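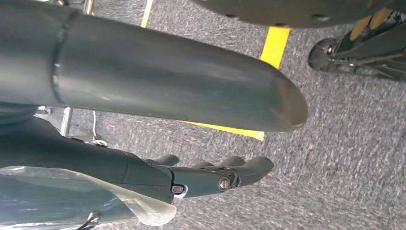 ## Carpet corner, unpacking and floor work (January, started 9:40)

Took over the corner from Ebbe this morning. Aim for the day: get the clear plastic off the goods, decide what can stay on the carpet, and make the place fit to work in before the Fillberg delivery.

**Floor.** It is the grey low-pile type with the speckle, light and dark fibres mixed. Good for knees, bad for small parts. I dropped one washer at the bench end and searched with the torch held flat to the floor, which Wycliffe showed me last year. Found it after a long time, in a different place from where I was looking. From now on please use the white tray when you open anything with screws in it. The tray is on the shelf under the Radwan boxes.

I vacuumed in two directions, first along the wall and then across. The second pass still took up a lot of dust. The brush head of the vacuum is worn on one side, so I wrote it on the order list.

**Plastic.** The clear sheet is crinkled but I want to keep the big pieces. They are useful for covering the bench when Kipchumba is sanding. My way of folding:

- lay it on the table, not on the carpet (it collects fluff at once)
- press the air out with the forearm
- fold in half, again in half, then roll
- one turn of paper tape, write the length on the tape

The longest piece I measured is 700 cm by the tape, and it was hard to fold alone. Jabari held the other end. Small torn pieces went in the soft plastic sack, which is now nearly full.

Also: the sheet is slippery when it lies on the carpet, more than I expected. I stepped on one edge and it moved under my shoe. Do not leave it flat where people walk.

**Cables.** Short black ones must not lie under the plastic. You cannot see them well and they get rolled up together with the sheet. I put all I found in the Irnatell box, unsorted. Somebody with more patience can check which ones are ours.

**Scuffs.** Tried the Flekley cleaner on a dark grey matt offcut from the scrap bin, to learn what it does before we use it on anything good. Mixed 80 ml in the small bucket, soft cloth, light pressure. The light marks became weaker. A brownish mark on the edge of the offcut did not change after two tries. After drying, the cleaned part looks a little more shiny than the rest when I look from the side, so I would not use it on matt surfaces without asking Bit-na. She may know a different product.

**Left for tomorrow**

- empty the soft plastic sack
- second white tray, if we have one
- ask Ebbe where the 14 mm spanner went
- look at the carpet seam by the door, it is lifting

Stopped 16:15. The rolls of plastic are standing behind the door.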